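Ticket 932 - Handheld gripper demos: zipper task gets rejected at import, sliders missing from the replay
Status: resolved, follow-up open
Opened by: Hajnalka Katona
Project: Pikon, mesh bag set

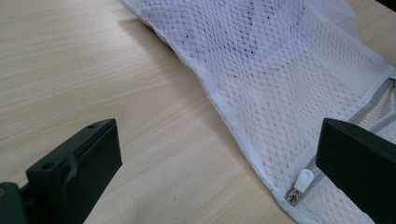
Timo Ehlers: Before you re-record anything, can you tell me if the rejected ones all fail at the same step? The importer has two gates and they look identical in the summary. One checks the pose track, the other checks the finger width. If it's the width gate, please don't touch the tracking settings!

Hajnalka Katona: Hi Timo, thanks for the fast answer, and no, I haven't re-recorded anything (yet - I was tempted). I should have written more in the opening post, so let me do it properly now.

The task is closing a white mesh bag with a zipper. I hold the gripper in my hand, reach for the white plastic pull tab, squeeze, and drag it along the gray tape until it stops. Then I let go and back off. A demo takes me less than a minute when I'm in a good rhythm. I did 114 of them on the light wooden table and pushed them all through the Imance importer in one go, because I wanted to go home. 56 came back rejected. The message is just "episode invalid, see log" and then the log is a wall of numbers.

I went through the log with a coffee and a highlighter and I'm pretty sure it's your second gate, the width one. Every rejected demo has this line near the end:

width: no closed interval found

So the importer thinks I never closed the fingers. But I did close them! I have a zipped bag to prove it.

Timo Ehlers: OK, width gate then. The pose track is fine and you can leave it alone. "No closed interval" means the finger width never went under the closed threshold for long enough. Two usual causes: the threshold is set too low for the thing you're pinching, or the width is being read wrong to begin with. What do you get if you close the fingers on nothing?

Hajnalka Katona: Closed on nothing I get 2 mm. I'd have expected zero, but it's the same every time I try it, so at least it's stable.

Then I closed on the pull tab, a few different ways, and this got interesting. The tab is a rounded, bulbous sort of thing. If I come at it from the flat side I get a small number, and if I pinch it across the wide way I get a much bigger one. Same tab, same squeeze, as far as my hand can tell. I guess the importer calls the first one closed and the second one "still open".

Timo Ehlers: Yes, that would do it. The default threshold was picked for the cloth folding set, where closed really is closed, with a layer or two of fabric in between. Nobody changed it when we added Pikon. Which config are you importing with?

Hajnalka Katona: The one called Fasen. It was the top one in the list, so... yes, I picked the top one in the list.

Timo Ehlers: Fasen is the cloth config. Please try these in order, on a copy of the folder:

1. Copy the rejected demos to a new folder and leave the originals where they are.
2. Run the width calibration again. Fingers all the way open, hold, all the way closed on nothing, hold. Save it.
3. Import with the Hinrichs config. It doesn't use a fixed threshold, it looks for the fingers to stop moving while you're still squeezing.
4. Open three or four demos in the replay and check that the grasp marker sits where you really grab the tab.

If step 3 still rejects any, paste me the last ten lines of the log for one of them.

Hajnalka Katona: Did all four. Notes as I went, sorry for the rambling.

Step 1, fine.

Step 2, the calibration now gives me a clean zero when closed on nothing. So the old one was off by a bit, and I have no idea how long it's been like that. I did not hold the open position long enough the first time and had to start over. The tool doesn't tell you, it just saves whatever it has. Could it beep or something?

Step 3, much better! All but two went through.

Step 4, the marker is right on every one I opened except one, where it comes early. I watched that one twice and it's my own fault. I touched the tape first, squeezed a fold of mesh, noticed, opened up again and went for the tab. So the marker is on the mesh. Is a demo like that worth keeping? The zipper does get closed in the end.

Here's the log for one of the two that still fail:

import: episode start ok
pose: track complete
width: calibration loaded
width: motion found
width: hold found, too short
width: motion found
width: hold found, too short
width: motion found
width: no valid hold
import: episode invalid

Timo Ehlers: Those two are real rejects, I think. "Hold too short" over and over means you were nudging the slider along in little pecks and letting go between them. The bag may have ended up closed, but the policy would learn to peck. I'd drop both.

For the one with the early grab, keep it, but tag it as a recovery. We do want some of those, just not mixed in with the clean ones without a label. There's a field for it in the episode editor, under notes, spelled "recovery" in lower case or the filter won't find it.

You also wrote in the title that the slider is missing from the replay. Is that still happening?

Hajnalka Katona: Oh, right, I forgot my own title. Yes and no. In some of the replays I lose sight of the slider at the moment that matters. It's when I come in with the right finger over the tape, and then the finger is between the camera and the thing I'm trying to grab. I know where it is because my hand is there, but a robot learning from the video won't have that.

I tried coming in with the bag turned, so the tape runs up the gap between the two fingers, and then I can see the slider until the fingers close. It feels awkward in the wrist for the first few tries and then it's OK. I also started pressing the mesh flat before each demo - if it's bunched up, the tape folds back on itself and I end up chasing it.

Do you want all the demos turned that way? I'd hate to teach it that zippers only come in one direction.

Timo Ehlers: Don't do all of them that way. Vary the direction of the bag as much as you like, but turn the gripper to match, so the slider stays in the gap while you approach. It's the approach I care about. Once the fingers are shut it's normal for them to hide the tab.

I've changed the Pikon project so it picks Hinrichs by default. Fasen is still in the list for the cloth people, but it moved down.

Hajnalka Katona: Perfect, I will pick the top one in the list with confidence from now on :)

The two peckers are deleted, the early grab is tagged, and everything is reimported under the new calibration, including the ones that passed the first time, so the widths match across the set. I'll record the next batch with the turned wrist. You can close this from my side.

Timo Ehlers: Closing. I opened a separate one for the calibration tool saving without a full hold. A beep is on the wish list there, with your name on it.

Closed 2020-10-13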